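3.2 課題環境の構成と学生による試行

本節では、Varno工科カレッジの授業「自動化実習」において、学生の2班が作成したシミュレーション課題について述べる。課題は、制御盤のリレー交換をロボットアームに行わせるものである。題材の選定に際しては、Sodmont社の保全担当者に聞き取りを行い、盤内の作業のうち、工具を使わずにできるものに範囲を限定した。配線の着脱は対象としない。

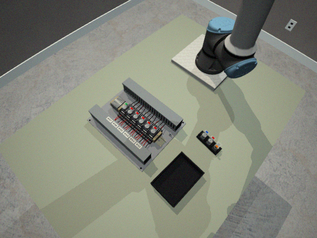

両班は同じ初期配置を使用したが、動作の記述方法は異なる。第一班(Nygård班)は、把持点と挿入点を手入力で与え、その間を直線で補間した。第二班(Zelau班)は、操作用の端末で記録した手本から軌道を学習させた。記録した手本は488件であり、評価には両班とも同一の乱数列から生成した1000回の試行を用いた。乱数で変化させた量は、盤の位置と向き、およびトレイの位置である。部品の大きさは固定した。

制御盤には6個のリレーが一列に並び、その前後を配線ダクトが囲んでいる。指を開いたまま下降させると隣のリレーに触れやすいため、学生は開き幅を段階的に変える方法を検討した。この検討には予定より長い時間がかかり、3月の中間報告では、把持の部分だけが発表された。
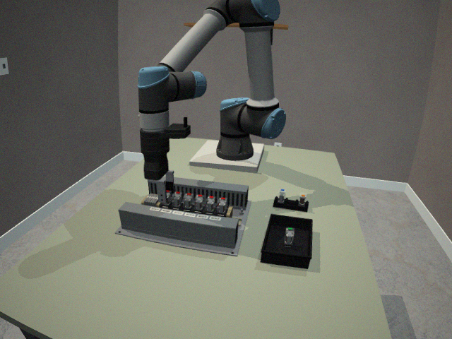

図1 リレー交換課題のシミュレーション環境。グリッパーの指は盤の左端のリレー付近にある。盤の右側に黒いホルダー、その手前に、上面が緑色のリレーが1個入ったトレイがある。

トレイは外したリレーの置き場所、ホルダーは交換用リレーの置き場所として定義した。交換用リレーは上面の色で区別し、どの色を使用するかは試行の開始時に指示される。第一班のプログラムでは、色の指定とホルダー内の位置とを対応表で結び付けた。対応表の一行に誤りがあり、修正前の結果はすべて破棄した。第二班は、対応表を持たず、色の情報を入力に加える方法を選んだ。

評価において、第二班の方法では59回の試行で、指が隣のリレーに接触したと判定された。判定の基準は接触力の閾値であり、閾値の値は両班の話し合いによって決めた。第一班の方法については、盤の向きが大きく変わる場合に軌道が生成されないことがあり、同じ基準だけで比較することは適切でないと考える。この点は第4節で改めて扱う。

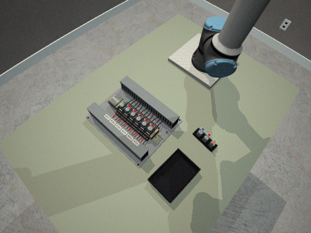 Varno工科カレッジ 自動化工学科 ロボット実習室

実習の指導はBirger Öbergが担当した。指導者は、軌道の数値を直接教えることを避け、班ごとの記録簿に質問を書き込む形で助言した。記録簿には、失敗した試行の番号、学生が考えた原因、次に変更する項目を記入させた。初めのころは原因の欄に「位置ずれ」とだけ書かれることが多かったが、後の記録では、盤の座標系とアームの座標系のどちらでずれが生じたかを区別する記述が増えた。

なお、学生の一人から、盤のラベルを読み取って対象のリレーを選ばせたいという提案があった。今回の環境では文字が小さく、読み取りに必要な解像度を確保すると計算時間が長くなるため、対象は番号で直接与えることにした。ラベルの利用は次年度の課題として残している。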